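Visit to Plistent: what we saw and what it would cost us

Our group went to the Plistent lab in December to help us decide whether to buy an arm for the teaching kitchen, and if so which kind, and when. Five of us had planned to go. Yusri Lumenta had a clash with the budget meeting, so it was Kamarul Hartono, Nidia Giraldo, So-yul Tak and me. We arrived a little before ten and were out by three.

Plistent has two floors in the old Raju building. The upper floor is desks and simulation work. The lower floor has the real arms, four bays, and a small workshop at the back. Parking is in the rear and is free, but the gate code changes, so call first.

We started upstairs with Sutrisno Simanjuntak, who runs the simulation side. His point, which he made early and came back to several times, was that most buyers spend the money in the wrong order. They buy the arm, then the gripper, then furniture to put it in front of, and by the time they find the arm can't reach the back of the counter the return period is over. He builds the room on the computer first and puts a model of the arm in it. The kitchen he had up for us had wood cabinets, a built-in microwave and a toaster over on the left counter, with a white arm standing in front of it all. 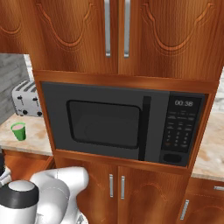

Kamarul asked what a room like that costs to make. Sutrisno said the answer depends on how much of it has to open. A cabinet that is only there to be bumped into is nearly free if you already have the shape. A door that swings, a drawer that slides, a button that can be pressed, each of those takes time to set up and check. He advised us to make a list of what the arm will be asked to touch in the first year and pay for those items only. Everything else can be a solid block until there is a reason to change it.

Their rate for building a room is 2470 for a basic kitchen, and then extra by the piece for moving parts. That price includes one round of changes. Nidia asked whether we could bring our own floor plan and he said yes, provided the measurements are ours and not taken from the architect's drawing. They have had trouble with drawings that don't match what got built. Our own kitchen was changed during construction, so somebody will need to go in with a tape measure before we send anything.

The software license is separate. We were quoted for one seat and for a pack of five. I think one seat is enough for the first year, and So-yul disagrees. Her view is that if only one person can run it, the whole project stops whenever that person is out. We didn't settle this on the day. It should go on the agenda for the planning meeting.

We then spent an hour on reach. This was the most useful part of the visit for me. I had been reading the reach figure on the spec sheets as if it meant the arm could work at that distance. It means the arm can get there stretched out straight, and an arm stretched out straight can't do much once it arrives. Counters make this worse. The base has to stand back from the lower cabinets, or the doors can't open, and every bit of that clearance comes off what you have left at the far end. Sutrisno likes to test the worst spot in the room first, and in his kitchen that is the corner. In the run he showed us the toaster was at the back against the brick, beside the microwave cabinet, and the arm had to come over the front edge of the counter to bring its gripper to the bottom of it, just under the lever knob. Watching that changed my mind about the smaller of the two arms on our list. I don't think it would serve us unless we moved the base for each job.
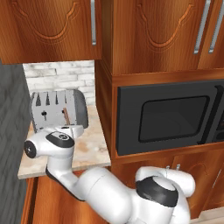 Base mounting is the next cost we had left out of our draft. We had a line for the arm and a line for the gripper and nothing for what the arm stands on. A fixed pedestal is the cheapest choice, but it has to be bolted down, and for us that means asking the building office and probably paying for the floor to be patched later. Having looked again at where the toaster stood in the simulated kitchen, tucked in its corner between the cabinets, I would like us to price a rolling base too. It costs more and it has to be set up again every time it moves. The lab uses a locking cart from Kolley on the lower floor and is satisfied with it, though they did mention the casters had been replaced once.

Lunch was sandwiches in the upstairs meeting room. Vegetarian options were fine.

After lunch we went down to the bays. Two were in use and two were shut down for service. The noise was lower than I expected and we could talk normally. What I hadn't planned for was the floor space. Each bay has a marked area that people stay out of while the arm is running, and the marked area is a good deal larger than the arm. Our teaching kitchen has 232 square feet, and part of that is the walkway to the back door, which has to stay clear. Nidia made a sketch on the spot and we think it can be done if the storage rack goes. The storage rack is not ours, so that needs a conversation.

Service contracts: the lab pays for a yearly inspection on each arm and does the small repairs itself. They keep spare gripper fingers and spare cables on the shelf and said these are the two things that run out. They have 14 sets of fingers in stock for four arms. We would not need anything like that, but our draft has no spares in it at all and it should.

Delivery times are longer than the sales page suggests. The last arm they ordered came quickly and then sat in its crate while they waited for the controller. Kamarul suggested we write into the order that payment is due when the full set has arrived. Sutrisno said some sellers will accept this and some won't, and that it does no harm to ask.

Training was covered quickly at the end. Plistent runs a two-day course, and the fee is 100 per person if the group has bought a room from them. They also rent time on the simulated kitchen by the half day. Renting would let us try both arms on our list before we commit, and I would do it in any case.

Changes to the draft budget following the visit:

Add a line for the simulation room, basic kitchen, with moving parts priced only for the items on our first-year list.
Add a line for the base, with prices for both fixed and rolling.
Add spares.
Add the course fee for everyone who will run the arm.
Move the arm purchase to the second half of the year.
Take out the second gripper for now.

The project is still listed in the planning file under its old working name, Dulness. Please use that name when looking for the spreadsheet. So-yul is entering the new lines and Yusri will check them against what was said at the budget meeting. Kamarul is asking the building office about the floor bolts and the storage rack. I will arrange the half-day rental and need to know who wants to come.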